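Skeka student project, Bruvport: progress report, July 2018

The simulated kitchen runs. I am less sure about the students' pan task. Out of 50 trials in June the arm finished 39, and Berkay Karakaya thinks the count flatters us – I agree.

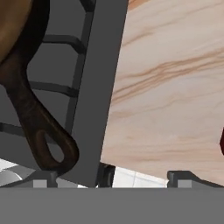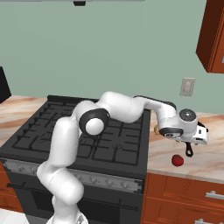
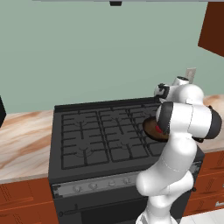 Pan task in simulation, three views of the range

The Dolau arm planner still fails near the right-hand counter. We asked for 3 more weeks and would not promise a real kitchen before then. Attendance is down to 9.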